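From: Mateja Halilović
To: seedlings list
Date: February 25, 2018
Subject: Re: When to sow tomatoes indoors?

Dear Bláthnaid, dear all,

thank you for the long answer about window sills. I have my white table ready by the north wall now, so my questions become more practical.

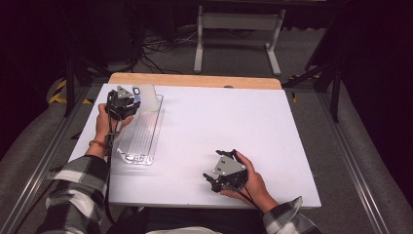
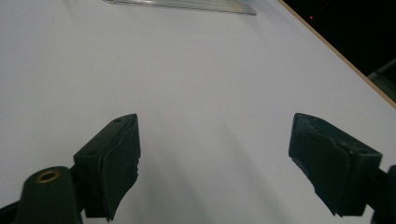

White table, first with the clear tray on it, then from close up.

Bláthnaid Ó Conaill wrote:
> I would not sow before the end of the month. Early plants get
> long and weak, and you will have 2 weeks of worry for nothing.
> Also, do you water from above or from the bottom?

Last year I watered from above, and I lost 7 plants of the sort Lino to the soft stem disease. Velimir told me to water from the bottom only, and to let the top of the soil become dry in between. I will try this.

About the date I am still not sure. In Lindau our garden is often cold until late April, and plants which are too big suffer when they go outside. On the other side, Lino is slow – it needed eleven days to come up. Would you sow it earlier than the others, or all together?

Selma, you offered seeds of the yellow one from Mr Spahić. If you still have some, I would gladly take two or three. I can send you beans for them.

With kind regards,
Mateja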